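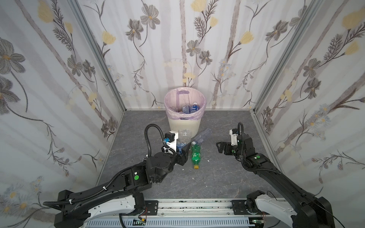 HOUSEKEEPING AND WASTE POINT INSPECTION
Site: Kundirard, ground floor, bay 236
Date: 2013-02-03
Inspected by: Delali Owusu
Accompanied by: Kieran Phelan
Form: Clemuvano general housekeeping, waste section added
Ratings: S = satisfactory. A = action needed. N = not checked.

Scope. Floor, walls, corner posts, one waste bin and the beverage containers to be cleared into it. Electrical items are on the separate form held by Dae-han Ma and are not repeated in this one. The corridor outside the bay was walked but not rated.

1. FLOOR

1.1 Surface sound, no lifted edges - S
Gray marble-pattern finish. Edges pressed by hand along all three walls. No movement.

1.2 Surface free of liquid - A
One damp patch found by hand, left side, and wiped up before the rest of the section was completed. The pattern hides small spills. Check by touch with a paper towel, at a minimum along the front of the bin.

1.3 Surface free of loose items - A
See 4.3.

1.4 Slip rating on record - N
Certificate requested from Vetotden. Orla Gallagher is to forward it. Same comment as last February.

1.5 Junction of floor and wall sealed - S
Gap at the back measured with a feeler strip, under 5 mm at the widest point. Limit not exceeded.

2. WALLS AND POSTS

2.1 Wall covering attached at seams - S
Floral paper, all three walls. One seam on the right wall is slightly proud at shoulder height. Flattened by hand and stayed down. Recheck next visit.

2.2 Wall covering clean to 70 cm above floor - S
No splash marks. The paper is not wipeable according to the supplier's sheet, so any sugar drink on it will have to be blotted. If the lower part is ever renewed, a washable covering is recommended.

2.3 Aluminum corner posts secure - S
Both posts at the back checked for play. None. Fasteners on the left post are a different head type from those on the right. Bring both drivers.

2.4 No sharp edges at hand height - S

3. BIN

3.1 Bin stable on a level surface - S
Light plastic, round, narrower toward the base. Stable with contents in it. Tips easily when empty, and should stay against the wall.

3.2 Body free of cracks - S
Dark specks and scuffs on the outside, heavier on the lower half. Cosmetic. Run a thumb down the molded ridges when checking, as a hairline crack will not show among the scuffs.

3.3 Liner fitted, correct size - S
Translucent purple bag. Size correct for this bin. The larger bags on the supply shelf are for the corridor bins and should be stored separately. They were mixed together on the shelf.

3.4 Liner turned over rim by 40 mm or more all the way around - A
Measured at four points. Three passed. The fourth, on the wall side, was short and had to be pulled out. The person fitting the liner should turn the bin to reach the back instead of leaning over it.

3.5 Bin changed before it is over-full - A
The posted instruction says "when full." This is not a usable limit. Change the wording to two thirds of the depth. Bottles do not settle the way paper does, and the last few sit across the opening and roll off.
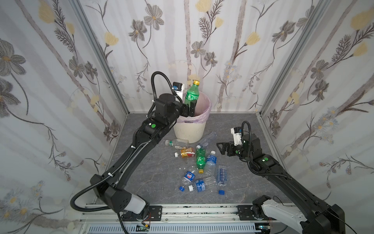
3.6 Placing of containers - S
The site rule since the last revision is that containers are placed and never thrown. The rule is printed on the bay card and Kieran Phelan confirmed that new staff are shown it. Placing means base or side first, over the opening, and released at the rim or below it. The green soda bottle with the yellow cap is at the correct height for this, upright and just inside the rim, with the turned-over edge of the bag left in position. Released from higher up, a bottle tends to catch the fold and drag the liner inward, and 3.4 then fails. No change to the rule.

3.7 Caps - A
Practice is inconsistent. Some containers go in capped and some do not. The recycling contractor, Breathnach, accepts capped bottles provided they are empty. Bríd Breathnach confirmed this by phone. Add one line to the bay card: "Empty, then cap on." A loose cap on a patterned floor is a slip hazard and hard to find.

4. CONTAINERS AWAITING DISPOSAL

4.1 Containers empty before disposal - A
Spot check only. One had a mouthful left in it. Probable source of the patch at 1.2.

4.2 No glass in the plastics bin - S

4.3 Containers held in a tray or crate until binned - A
Not done. Containers were standing and lying directly on the floor in front of the bin. A round bottle on its side is the worst case underfoot. The square-sided ones stay where they are put and are a lesser risk, but the requirement is the same for both. Provide one crate, open top, kept to the left of the bin.

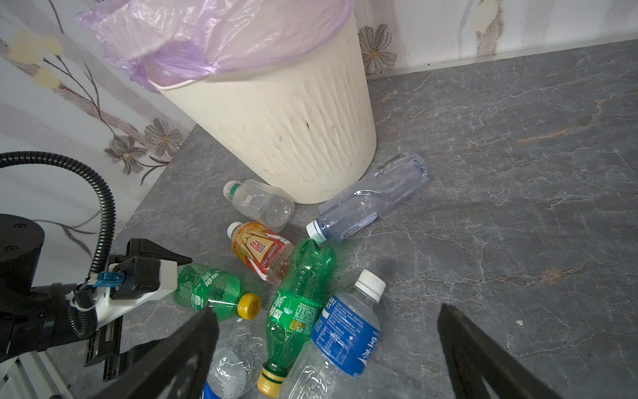
Item 4.3. Plastic bottles on the floor at the foot of the bin, including a small square-shouldered one with a green cap.

4.4 Clear path to bin - A
Follows from 4.3. Will close when the crate is in use. Until then, clear from the outside of the group toward the bin, so that the approach is open first.

4.5 Labels - N
Label removal is not required by the contractor. Suggest deleting this line from the form. It has been marked N on every inspection I have done at this site.

5. ACTIONS

5.1 Crate for containers (4.3, 4.4) - Kieran Phelan - within one week
5.2 Reword liner instruction to two thirds (3.5) - Delali Owusu - with this report
5.3 Add cap line to bay card (3.7) - Delali Owusu - with this report
5.4 Separate liner sizes on supply shelf (3.3) - Kieran Phelan - done during visit, label still to be added
5.5 Slip certificate (1.4) - Orla Gallagher - overdue
5.6 Touch check for liquid added to end-of-shift list (1.2) - Dae-han Ma - next issue of list

Comment from site (K. Phelan): Agree with all except 3.4. The back of the liner is hard to reach and 40 mm is tight with these bags. Would accept 40 mm at the front and sides only.

Reply (D. Owusu): Not accepted for now. The wall side is where the bag slips first. Will look at it again if the longer bag is ordered.

Copy to: Vetotden facilities file, bay folder 236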